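Stemer
Clarnosard data collection: fault and safety review
Minutes of the August meeting

Present: collection lead (chair), hardware engineer, software engineer, site operator (by phone), safety representative, minutes secretary
Apologies: Ostrowski, pad supply contact
Opened: 2:05 p.m.

1. Minutes of the last meeting

Accepted with one correction. Under item 4, "spring rate" should read "spring preload." The correction has been made in the shared copy.

2. Actions carried forward

Spare trigger cables: received, not yet labeled.
Cleaning instructions for finger pads: draft circulated. The software engineer asked for the solvent warning to be moved to the first page. Agreed.
Charging cabinet key: still open.

3. Fault report: jaw opening value stuck

The hardware engineer presented the report. During collection at the home site, the jaw opening value recorded by one hand-held gripper stopped changing while the jaws continued to move. Video from the same gripper was recorded normally. The operator had no indication of the fault, as the status light only reports power and recording.

The fault was found at upload, when the Ultar checker compared the recorded opening with the finger positions measured from video. It flagged 51 episodes. In each of them the opening value holds at or near the fully open reading for all or part of the episode.

The table setup used at the site is the standard one for mixed household items: cloth over the table, small objects placed within reach, both grippers worked by hand. The site operator confirmed that the start check was done as written, with the jaws opened wide over the table before any object was touched.

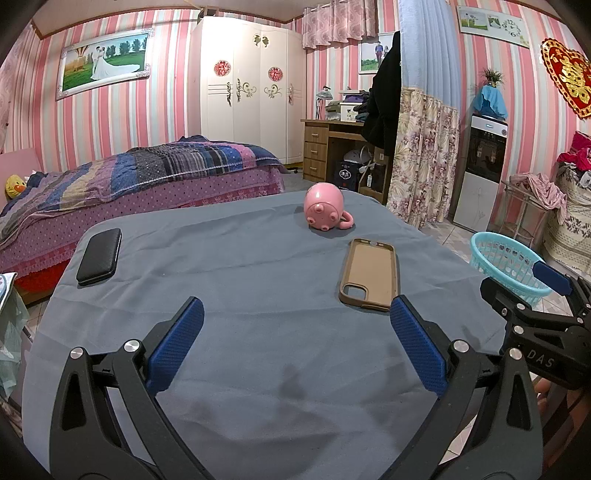
Figure 1. Jaws open over the table, phone and empty phone case on the cloth, mug toward the back.

The start check only tests the open position. A value stuck at open will pass it. The chair asked whether this had been known when the check was written. The hardware engineer said the check was written for a different fault, a dead sensor reading zero, and had not been reviewed when the sensor was changed.

The unit was opened on the bench. The magnet that turns with the inner linkage had come free in its seat. It could rest in one position while the pivot turned underneath it. With the unit held level it sometimes followed the pivot and sometimes did not. Pointing the fingers down made the fault more likely. The adhesive had cured but had bonded to only one face. The remaining units from the same build have not been opened.

The safety representative asked if the loose magnet could leave the housing. It cannot with the cover fitted. There is no path to the operator's hand.

4. Effect on recorded data

The software engineer reported that thin, flexible items give the worst mismatch. With a rigid object, such as the mug, the fingers stop at a clear width and the error is easy to estimate from video. A packet compresses, and the fingers may be nearly shut on it while the record says open. A policy trained on those values would learn to approach, stay open and lift.

The question was raised whether the opening could be rebuilt from video alone. For most of the flagged episodes the software engineer thinks it can. Difficult cases are those where packaging bulges over the fingertips and hides the gap. Dark finger linings against dark print also lower the confidence of the measurement. 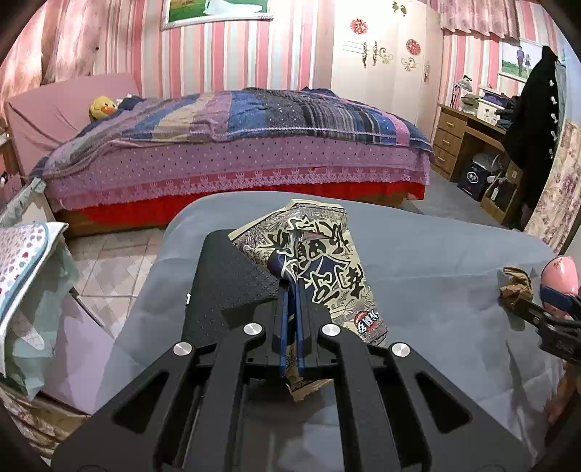
5. Decision on flagged episodes

All 51 episodes are withdrawn from the training set and moved to the hold area. They are not to be deleted.

The software engineer will rebuild the opening value for a trial batch and compare it with sound episodes that have been processed the same way. If the error is inside the existing tolerance, the rebuilt set may be released with a separate tag. The chair noted that the tag must be carried through to any export, and that the last export script dropped custom tags. The script is to be fixed before any release.

There was some discussion about episodes from the same unit that the checker had passed. The collection lead wanted them kept. The software engineer pointed out that the checker only compares at sampled points and could miss a short hold. It was agreed to rerun the checker on every sample for that unit. Until this is complete the passed episodes stay in use for viewing and labeling, and are not used for training.

6. Safety matter: pinch between linkage bars

Reported by the site operator. While closing the jaws, the operator caught the side of a finger between an outer arm and the inner bar. The skin was marked but not broken. No first aid was needed and the operator completed the session. The incident was entered in the log the same evening.

The site operator described the circumstances. The object was light and kept sliding, and one hand had been moved forward on the gripper for better control. In that grip the fingertips are close to the triangular openings in the frame. The rest of the hand was in the normal position.

The hardware engineer measured the gap on a bench unit. It closes from a width that admits a fingertip to 3 mm at full closure. The force is set by the operator's own trigger hand, so a serious injury is unlikely, but the gap should be guarded. The drawing for a thin side cover exists from an earlier version. It was dropped to save weight.

Items that invite the forward grip were discussed. These are small and light, tend to roll or fold, and have to be held near the tips of the pads. The rolled brown paper is typical. It has to be clamped upright with little force or it collapses.

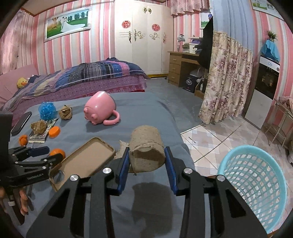 The safety representative asked that such items stay in the object list, as removing them would only hide the problem, and that the grip instruction be changed instead. Agreed. Hands are to stay behind the handle line at all times. If an object cannot be held from there, the operator ends the episode and marks it as abandoned. Abandoned episodes will not count against the operator's daily total. The collection lead will confirm this to all sites in writing.

The handle line is not marked on the present units. Tape will be used until the side covers arrive.

7. Changes to the start check

The new check was agreed as follows.

Open the jaws fully and wait for the tone.
Close the jaws fully with nothing between the pads and wait for the second tone.
Point the fingers down and repeat both movements.
Repeat the full sequence at every battery change.

The added time is about 5 seconds per movement. The site operator said this was acceptable. The recorder software does not yet produce a second tone. Sites will read the value on the phone display until it does.

Stemer units already at other sites may be used with the new check. A unit that fails any part is to be switched off, bagged and returned. Operators must not open the cover or press on the pivot pins.

8. Actions

Hardware engineer: open and inspect 2 further units from the same build. Rebond the magnet on the returned unit and run it on the bench before reissue. Order side covers.
Software engineer: rerun the checker, rebuild the trial batch, repair tag handling in the export script, add the second tone.
Collection lead: send the revised grip instruction and start check to all sites. Ask Ostrowski if a lighter-colored pad is available in the same hardness.
Safety representative: review the incident log for earlier pinch reports under other headings.
Site operator: tape the handle line on both grippers before the next session.

9. Other business

The table cloth at the home site creases and can lift small flat items when the fingers drag across it. Clips were suggested. The operator will try them on the side away from the hands and report back.

Cabinet key: the spare does not fit. Carried forward again.

Closed: 3:20 p.m. The next meeting will be called when the bench inspection results are available.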